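Climton Wool Dryer Balls, Set of 3
Ullero Home > Laundry > Dryer Accessories

Item no. 110-9
In stock. Ships from our Groseo warehouse.

The Climton dryer balls are made from felted sheep's wool all the way through, with no filler core. They go in the dryer with a normal load and can be used in place of dryer sheets. There is no added scent. If you want one, put a few drops of essential oil on each ball and let it soak in overnight before the next load.

Use all the balls for a full drum. For a small load, two will do. They are safe with baby clothes, towels and bedding. We don't suggest them for delicates that you would normally hang up.
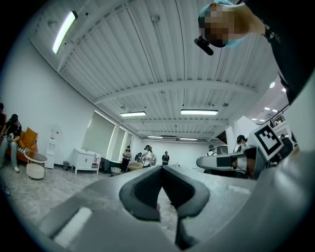
New balls may shed a little fuzz during the first few loads, mostly on dark fabrics. Wash them once with towels in warm water before first use and run them through a full drying cycle. After that the surface firms up. Some pilling is normal and can be trimmed with scissors.

Static is mostly caused by overdrying. If clothes still cling, shorten the cycle or take synthetics out early.

Details
Material: 100% wool
Color: undyed cream
Weight: 13 oz for the set
Storage: cotton drawstring bag, included
Fits: vented and condenser dryers, front or top loading

Care
Store dry. Do not leave the balls in a closed washer. Replace them when they have shrunk noticeably or started to come apart.

Returns
Unused sets in the original bag can be sent back for a refund. Opened sets can be exchanged if a ball splits at the seam or unravels.

Also from this maker
Bhuiyan mesh wash bag, large
Bhuiyan folding drying rack
Climton stain brush

Page updated 16/02/2025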